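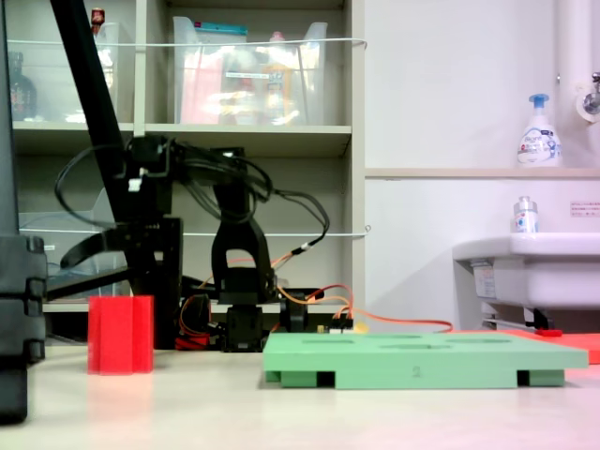
A robotic arm on a white tabletop, with a small circuit board near its base.

Horketholm's repair evenings are coming back in March, and they will be staying open until 9pm so that people who work late can get along too. Organiser Stuart Stockdale said he was "tickled pink" that 95 households had brought something in last winter, from toasters to a much-loved Voller radio. Entry is free, there is always tea on the go, and children under 11 are very welcome with a grown-up.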